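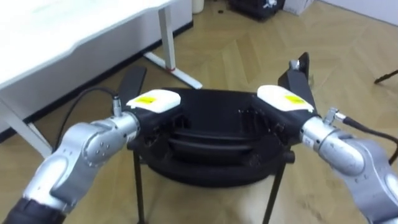 Two silver robot arms holding a round black object on a black metal stand.

Drandley Office of Campaign Disclosure
October 26, 2024

The Office has closed its review of contributions made through third parties to candidates for the Drandley council. The findings and the next steps are set out in this thread.

The review covered 1,218 contributions. Investigators asked for further records on 89 of them. In 53 cases the person listed as the donor was later paid back by someone else.

Giving in the name of another person is prohibited under the Drandley disclosure ordinance. The rule applies to the person who supplies the money and to the person who lends a name. It also applies to a campaign that accepts the money knowing where it came from.

All 53 contributions trace to two companies, Votano and Kulkarni. Employees of both gave the maximum of $1,000 and received the same amount with their next pay. Payroll records were obtained by subpoena.

Terence Ashworth, who managed payroll for Votano, has signed a settlement and agreed to testify. Kulkarni has asked for a hearing before a hearing officer. The Office will not comment on the Kulkarni matter until that hearing is over.

The recipient campaigns were those of Saskia Nepia and Murali Amin. Investigators did not find that either candidate knew of the repayments. Both campaigns have been told to turn the money over to the general fund. It may not be returned to the companies.
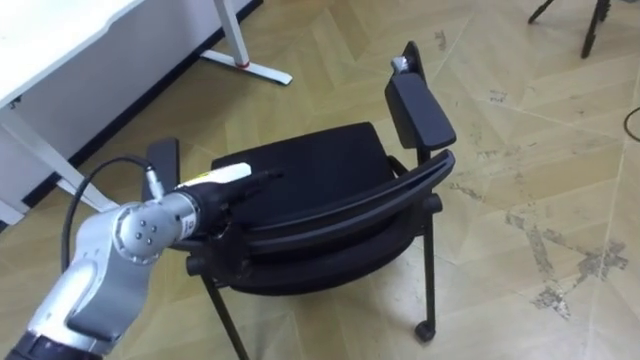 In-kind contributions were reviewed separately, and several campaigns reported them incorrectly. Goods and services given or lent to a campaign must be listed at the price an ordinary buyer or renter would pay. The kind of item makes no difference. Had a campaign been lent the chair in the photo, it would report the rental value of the chair, and had it been lent the silver and white robot arm reaching toward the seat, it would report the rental value of that as well. An item with no clear market price should be raised with the Office before the report is filed.

The Udow campaign committee listed donated office space at zero for two reporting periods. It has filed corrected reports and paid the late fee. No further action will be taken.

Employees who were asked to contribute and were then repaid may contact the Office directly. Those who come forward before they are contacted by an investigator will generally not be fined. An employer may not punish a worker for speaking with the Office.
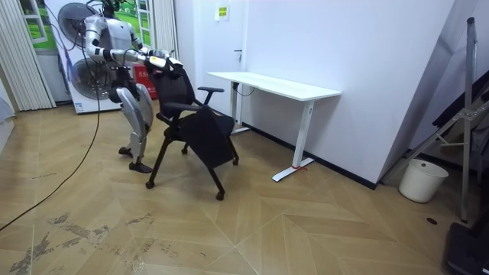

A silver-and-white humanoid robot grips the top of a black office chair.

The Kulkarni hearing will be held in December and is open to the public. Tharun Raju will preside. Nithin Reddy will present the case for the Office. Written statements from the public will be accepted until the record closes.

Corrected donor lists for both council campaigns have been posted with the original filings. The originals remain available and have not been altered.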